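4.2 Clear cups on a coloured tray

We turn now to the part of the study we most enjoyed running. Clear plastic cups are everywhere in shared kitchens and they are surprisingly awkward things to lay out. They have no colour of their own, they borrow whatever is under them, and on a patterned worktop they can be hard to find at a glance. Section 4.1 dealt with opaque mugs, where the colour of the tray made very little difference to anything. With clear cups it made a great deal of difference, and in ways we had not planned for when we wrote the protocol with Berenice Villalobos in July.

The task was kept plain. A tray was put down near the middle of a grey marble-textured tabletop, and clear cups were to be stood on it so that a person could later pick any one of them up without knocking its neighbour. No pattern was prescribed. We wanted to see which layouts came up again and again, and whether people looking at the finished tray would agree on what counted as tidy. Figure 3 gives one moment from the pink tray condition, with three cups standing in a row along one edge of the tray and another cup at a corner. In all we collected 271 layouts across the three tray colours, and 48 raters looked at them.

The row along an edge was the clear favourite. It appeared early in nearly every run on the pink tray and tended to stay put once it was there, with later cups added in front of it. Aoi Shibata, who coded the layouts, called this "the shelf" in her notes, and the name stuck. A shelf layout leaves the rest of the tray open, so the next cup can come down well away from the others. Raters liked it too! They described it as calm, ready, or simply "like someone's about to pour", and they gave it higher tidiness scores than grids with the same number of cups.

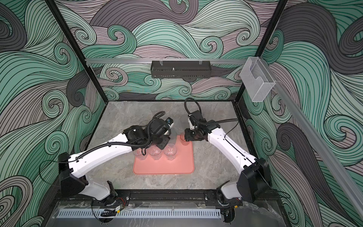 Scattered layouts did better than we had guessed. Several of our raters had worked in cafés, and they were quite happy with cups at uneven spacings as long as every rim was free. One of them pointed out that a perfect grid looks lovely until you need the cup in the middle. We had scored regular spacing as a virtue in the pilot and had to go back and separate it from ease of reach, which we now treat as a measure of its own (see the revised coding sheet in Appendix B). The two agree for small numbers of cups and drift apart as the tray fills.

The colour effect is the finding we are keenest to share. A clear cup standing on pink takes on some of that pink, and the tint gives it a body and an outline that it lacks on the bare tabletop. The facets near the base of the cups help as well, breaking the colour up into small light and dark patches. On grey marble the same cup can shrink to a faint circle. Raters searching for cups left off the tray missed 22 of them altogether, and every one of those was on the bare top. None was missed on the pink tray. The white tray fell in between, good under bright light and poor in the late afternoon sessions.

We first suspected the busy surroundings. The walls behind the table carry large wave shapes in mint, teal, mauve and charcoal, and it seemed fair to ask whether some of that pattern was being seen through the cups. Shuk-fan Tse repeated the search task with plain card behind the tray and found the same ordering of surfaces: pink, then white, then bare top. The gap between pink and white narrowed a little, so the walls may play some part, but the surface directly under the cup matters far more.

Orientation deserves a word. We had asked for cups to be stood upright, but left the choice open for any that were waiting beside the tray. Upturned cups were the hardest of all to spot on the marble, and raters who did spot them were often unsure whether they were looking at a cup or a flat disc. Turning the tray itself through 90 degrees changed nothing we could measure. Shelf layouts just moved to whichever long side was further from the rater.

Two limits should be kept in mind. All the cups came from one Oda set, so we can't say how a smooth cup without facets would fare, and we used one shade of pink. Mireille Rolland has since lent us a set of straight-sided tumblers along with green and amber trays, and early sessions with these are under way. We'd be delighted to hear from anyone who has tried something similar with glass, where weight and the sound of one cup touching another would surely come into it. Section 4.3 takes the same trays and adds saucers.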